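# gripper-swap notes (left arm)

I keep getting asked which fingers go with which files, so I finally wrote it all down in one place. This folder holds the pick-and-place runs I did on the left arm while comparing two sets of fingers, the short ones and the long ones. Same arm, same gripper body, same taped-off work surface, same plate and bowl. I only meant to change the fingers and (mostly!) managed it.

## What's in here

- `short/` — 200 runs with the short fingers
- `long/` — 196 runs with the long ones, so 396 in total. I threw out four where I'd left the old tool offset loaded, which was my own silly fault.
- `notes.txt` — my running commentary, typos and all
- `offsets.yaml` — one tool offset per finger set. Please load the right one!

Every run is a single pick or place with food-sized objects on or near the plate. Each has joint positions, gripper width, a pass/fail mark, and video from the fixed camera. Clips are cut to 400 frames, so a slow run may stop before the arm gets home again.

## How it went

I went in expecting to love the long fingers, and for the bowl I do. They get down inside without the wrist coming anywhere near the rim. On the plate it's a different story: they flex a bit when they close on something small, and the small thing squirts out sideways. The short ones feel much stiffer, but you have to bring the whole gripper down really low, and then it hides most of what you'd like the camera to see.

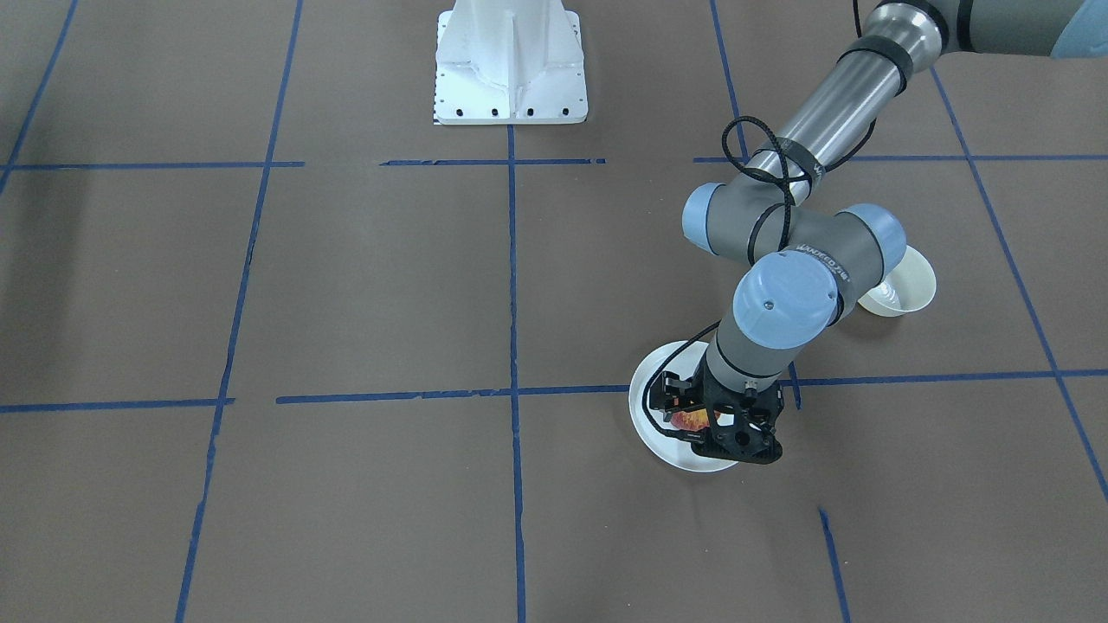

Mirsad Hodžić thinks I'm being unfair to the long fingers, and that half of those plate failures would go away if I dropped the closing force and slowed the last bit of the approach. He may well be right. I ran everything at one force setting so the two folders would be comparable, and I haven't gone back to tune each set separately. If you do, send me your numbers!

## Things to know before you use it

The cable is wrapped around the arm in loops, and on far reaches it tugs at the wrist a little. I re-wrapped it between the two folders, so don't read much into tiny differences in wrist torque.

Pass/fail is my call by eye. A pick passes if the object leaves the surface and stays in the fingers until the arm stops. Lumturie Berisha re-marked the `short/` folder for me and we disagreed on a handful, listed at the bottom of `notes.txt`.

Gripper width is the raw reading and it drifts — zero it yourself from the first few frames.

Last update: 2020-02-04, added the missing offsets for `long/`.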